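# Starting native trees from seed at home

Notes for anyone growing saplings for the Todside planting, updated 17/09/2023. 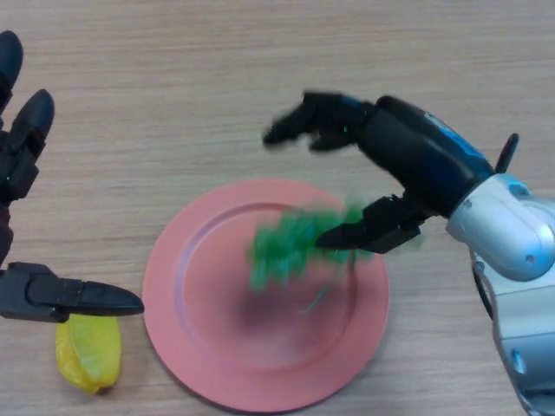
## Collecting

Pick acorns and hazelnuts up as soon as they drop. Tip them into a bucket of water and throw out the floaters. Rowan and hawthorn berries can be mashed in a sieve under the tap until the flesh comes away.

Label every bag with the tree and the place. Old yoghurt lids cut into strips do well, written on in pencil - felt tip fades by spring.

## Keeping seed over winter

Acorns must not dry out. Sow them straight away, or keep them in damp sand in the fridge for a few weeks at most. Hawthorn is slow and often needs 18 months in damp sand before it shows anything, so leave the pot outside and don't give up on it.

Check stored seed in December. Take out anything soft or mouldy and wash your hands after.

## Pots

Deep pots are best for oak. Milk cartons with the bottom corners snipped off will do for one season. Use two parts peat-free compost to one part grit and sow acorns on their sides, 2 cm down.

Mice will find them. Lay wire mesh over the pots and weigh it down with bricks - netting gets chewed through.

## Handing over

Saplings over 17 cm tall can go to the Kaimal plot once the leaves have dropped. Smaller ones are better kept back another year. Water them the night before and stand them upright in a crate for the journey.

Odair Andrade has spare mesh and a few root trainers to lend. Please rinse them before they go back.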